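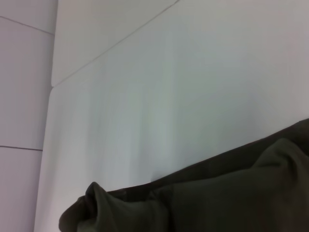 写真提供：Nolano研究所(手首カメラの画像)

布をつかむ前に何を見るか　Nolano研究所 見学記

2026年3月、Nolano研究所の布操作グループを見学した。年に一度の公開日で、午前は講演、午後は実験室の見学という組み立てだった。筆者の会社は縫製後の検品と畳み工程の設備を扱っており、以前から布の取り出しをどう自動化するかで困っている。その関心で見てきたことを、社内向けのメモをもとに書き直したものである。講演の資料は配布されなかったので、数字は手元のノートによる。

受付を済ませて講演室に入ると、席は半分ほど埋まっていた。最初に話したのはグループを率いるLina Rizk氏で、題は「手首から見た布の縁」。冒頭の画像は、この講演の最初のスライドに使われていたものだ。濃いオリーブグリーンの布が白っぽいパネルの手前に広がっていて、左の端では布が丸まり、しわが寄っている。上側の縁は斜めにほぼまっすぐ伸び、折り返しか縁縫いのように見える暗い帯になっている。Rizk氏はこれを映したまま、しばらく布の縁の話をした。

研究の主題は、つかむ場所を選ぶ方法である。布を扱うロボットの研究では、上から固定カメラで全体を撮り、輪郭を取って角を探すやり方がよく使われる。平らに置いてあればこれで足りる。ところが丸まった布や重なった布では、輪郭の角が布の角とは限らない。折り目を角と間違えてつかめば、持ち上げても広がらず、かえって形が複雑になる。弊社の試験でも同じ失敗が多い。

Nolano研究所の方法は「Wiketti」と名付けられている。固定カメラを使わず、手首の小型カメラだけで布に近づきながら判断する。画像の各点について、布の本当の縁、折り目、内側の面のどれにあたるかを推定し、その推定に自信の度合いを付ける。自信が低ければつかみに行かず、手首の角度を少し変えてもう一度見る。何度見直しても決まらない場合は、いちばん手前の盛り上がりを浅くつまんで少しずらし、形を変えてから最初に戻る。

講演で時間を割いていたのは、この「見直し」の部分だった。角度を変えると、縁縫いの帯は布の端に沿って続いて見えるのに対し、折り目の稜線は見え方が大きく変わる。一枚の画像では区別がつかなくても、視点を二つ三つ並べれば手がかりが増えるという理屈である。どの角度に動かせば情報が増えるかも学習させている。動かす量は小さく、講演で流れた動画では手首がわずかに首をかしげる程度だった。

結果の数字も示された。評価は緑や紺など暗い色の布を中心に行い、見直しありの条件では100回の試行のうち96回で本当の縁をつかめたという。見直しの回数には上限があり、最大9回で打ち切る。見直しなしの条件の成績はグラフで出たが、目盛りが読めず控えられなかった。差があることは棒の高さで分かる程度だった。質疑で数値を尋ねた人がいて、論文の補足資料に載せるとの返事だった。

なぜ暗い布なのかという質問も出た。Rizk氏の答えは、しわの奥が黒くつぶれて縁の線と見分けにくくなるから、というものだった。冒頭の画像でも、丸まった部分はしわの山に薄く光が当たり、谷はほとんど黒い。明るい無地の布は比較的やさしく、柄物は別の難しさがあるのでまだ評価に入れていないそうだ。白い背景については、布との境目を出しやすい条件から始めたという説明だった。ただし布のきわには薄い影が落ちることがあり、初期のモデルはその影まで布の縁に含めてしまった。影を縁と答えた例を集めて学習し直し、この誤りは減ったとのこと。

午後は実験室に移った。案内はTrevor Lightfoot氏で、装置の組み立てと評価手順を担当している。見学者は二組に分かれ、筆者は後の組だった。待ち時間に廊下のポスターを読んだが、「Najjar」という名前の力覚データの記録形式に関するもので、今回の話とは直接つながらない。

Lightfoot氏の説明は実務寄りで参考になった。試行のたびに布を同じ形に置くことはできないので、初期状態の作り方を手順書にしてある。布の一辺を持って決まった高さから落とし、そのあと片端だけを手で寄せる。形は毎回違うが、難しさの分布はそろう。手順は17項目あり、紙で装置の横に貼ってあった。誰が行っても結果が大きく変わらないことを確かめるため、担当者を入れ替えた評価も行っている。地味な作業だが、弊社の試験で欠けているのはここだと思った。

実演は三度見た。初めの二度は見直しが短く、手首が一度傾いたあとすぐに縁をつまんで持ち上げた。三度目は折り目のところで長く迷い、何度か角度を変えたあと、手前の盛り上がりをつまんでずらす動作に入った。そのあと縁を見つけてつかんだが、かかった時間は長い。Lightfoot氏によれば、時間の大部分は推定の計算より手首の移動と停止待ちに使われている。止まってから撮らないと画像がぶれるためで、動きながら撮る方式は今年の課題だという。

つかんだ後の工程についても聞いた。縁を一か所つかめても、隣の角まで滑らせる動作では別の失敗が起きる。布が指から抜ける、二枚重ねでつかむ、の二つが主なものだ。二枚重ねの検出は「Lonero」という別のテーマで進めており、指先の厚みの変化を見るらしい。装置は部屋の奥にあったが調整中で、動くところは見られなかった。12月に中間報告を出す予定とのことだった。

個別の質疑で筆者が尋ねたのは二点。一つは背景が白でない場合で、金属の作業台や網かごの中ではまだ十分な評価がない。網かごは布の縁と網の線が混ざるので難しいだろうという見立てだった。もう一つは照明で、実験室は天井の照明だけを使い、特別な光源は置いていない。背景の白い面には明るさのむらが残るが、推定には大きく影響しないという。工場のように外光が入る場所での試験は未実施である。

弊社の設備にそのまま入れられる段階ではない。処理する布は一日に数千枚あり、一枚ごとに手首を止めて何度も見る時間は取れない。一方で、迷ったときだけ見直すという仕組みは、既存の固定カメラ方式に足す形でも使えそうに思う。まず失敗した取り出しの記録から、折り目を角と誤ったものがどれだけあるかを調べる。初期状態の作り方の手順書は、連絡をくれれば送るとLightfoot氏に言ってもらったので、翌週に依頼のメールを出した。

会場は駅からバスで行く。帰りの便は夕方になると少なく、筆者は一本逃して次を待った。来年行く人は、実験室見学の早い組に申し込むとよい。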